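How to set up and test the Lemel drive-handling kit before you pay for it

Last updated: July 21, 2023

Lemel sells its drive-handling kit as something you can unpack in the morning and have pulling hard drives out of old computers by the afternoon. I would treat that as a hope. The kit is a gripper, a wrist camera, a bracket set and a licence for the Polero control software, and you supply the arm. This page goes through how I set it up during the trial period, and which checks I think you should make before the trial runs out and the invoice lands.

You will need an arm that is already working and already safe, a computer case or a drive rack you don't mind scratching, and a few dead drives in their carriers. Don't use a drive with anything on it that you want to keep. 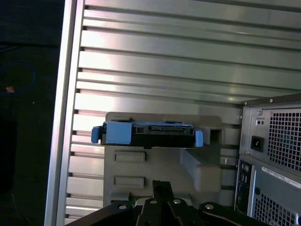
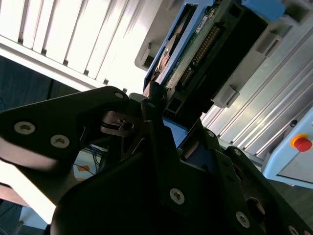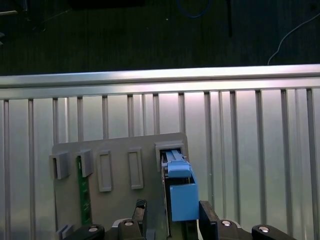

Wrist camera views of the drive work. Top: a drive resting on its grey bracket. Middle: a drive in its blue carrier, seen from close by. Bottom: the fingers on either side of a blue part at the end slot.

Step 1. Fit the gripper and check every screw

The printed guide gives the fitting one page and the warranty four, which tells you something. Bolt the gripper to the wrist, plug in the cable, then go over every screw you can reach with a hex key. Mine came with 2 that turned easily by hand. Lemel's support desk said this was unusual. Perhaps it is, but check yours.

Leave some slack in the cable and tie it back along the arm. Then turn the wrist slowly through its whole range with your hand near the stop button. If the cable pulls tight anywhere, fix it now. The software has no idea where the cable is, whatever the sales page hints at with its talk of "full awareness".

Step 2. Set up the camera

Polero asks you to hold a printed pattern in front of the camera and press a button until it is happy. It is happy very quickly. I would not trust the first result. Do it again from a different height and compare the numbers on the results page. If they don't agree, clean the lens, flatten the pattern on a bit of board and start over.

Light is the bigger worry. Bare metal is a poor background for a camera, and you can see in all three pictures how the slatted metal catches the light. The guide says the kit copes with "normal workshop lighting", a phrase that covers almost anything. Before you blame the software for a missed pick, move your lamp. A sheet of plain paper over shiny metal is a cheap test too, and it will show you whether glare is the trouble or something else is.

Also look at how much of the view the gripper takes up. In the middle picture it fills most of the lower half. That is the price of putting the camera at the wrist, and it means the thing you are about to grip can be partly hidden just when you most want to see it. Lemel offers a second, fixed camera as an extra. I would ask them to lend you one for the trial before you accept that you need it.

Step 3. Teach the first pick by hand

Ignore the automatic mode for now. Put the software in guided mode and lay a drive, in its carrier, where you can reach it easily from above. Then:

Move the open gripper over the carrier and stop well clear of it.
Line the fingers up with the firm sides of the carrier. Keep them off the circuit board and the connector.
Lower slowly, in small steps.
Close at the lowest force setting and raise the force a little at a time.
Lift a short way and hold.
Put it back down where you found it.

Save that as your base pick. If the drive tilts as it lifts, you have hold of it too near one end. Go back to the second step. Turning up the force will hide the tilt for a while and then crack a carrier.

Step 4. Move on to slots

Lifting a loose drive is the easy part and it is what most of the sales clips show. Slots are where you find out what you are paying for. The fingers have to come in either side of the part, close squarely, and then travel in a straight line. Any sideways drift and the part jams.

Start with the slot that has the most free space next to it. Teach the approach, the grip and the pull as separate moves, so that you can change one without losing the others. Polero will offer to join them into a single "smart action". Say no until you have each one right. I said yes on my first try and had to teach the whole thing again to fix one bad angle.

When removal is steady, try putting the part back. My results were much worse in this direction. The advert uses the words "swap" and "replace" quite freely, but the guide has far more to say on taking out than on putting in. If you need both, test both.

Step 5. Run a proper count

This is the check I would not skip. Lemel's sales sheet quotes a success rate with no word on how many tries it comes from, or what kind of drive was used. So make your own figure. I ran 213 removals over the trial, with the same few carriers and the same settings, and wrote each one down. 27 failed. A failure was any try where I had to step in, whether or not the drive was dropped.

Is that good? It depends on what a failure costs you. If someone is standing there anyway, it may be fine. If you hoped to leave it running while you did other work, it isn't. Most of my failures were missed grips, and the arm simply stopped and waited, to its credit. A few were jams, and those I had to clear by hand with the arm switched off.

Note down the lighting and the position with each failure. Mine bunched up when the sun came round to the window, which no amount of fiddling in the software cured.

Step 6. Ask these before you pay

What happens to Polero when the licence ends? I was told it drops to guided mode only. Get that in writing.

Are the fingers a wearing part, and what does a new set cost? The price wasn't on the site when I looked.

Which carriers have they tested with? "Most common types" is no answer. Send them a photo of yours.

Does the promised update in November cost extra? I asked twice and got two different replies.

What about the others?

Melis makes a similar gripper with no software. It is cheaper, and if you already have your own way of teaching an arm I would look there first. Stastell will come out and do the whole job as a service, setup included, but wanted a 5 year contract, and I stopped reading at that point.

As for Lemel, the gripper itself is decent once the screws are tight, and guided mode is clear enough that I had a usable pick on the first day. The automatic mode I would leave out of your sums altogether. I have asked for a longer trial with the fixed camera and will add the new counts under Step 5 if they agree to it.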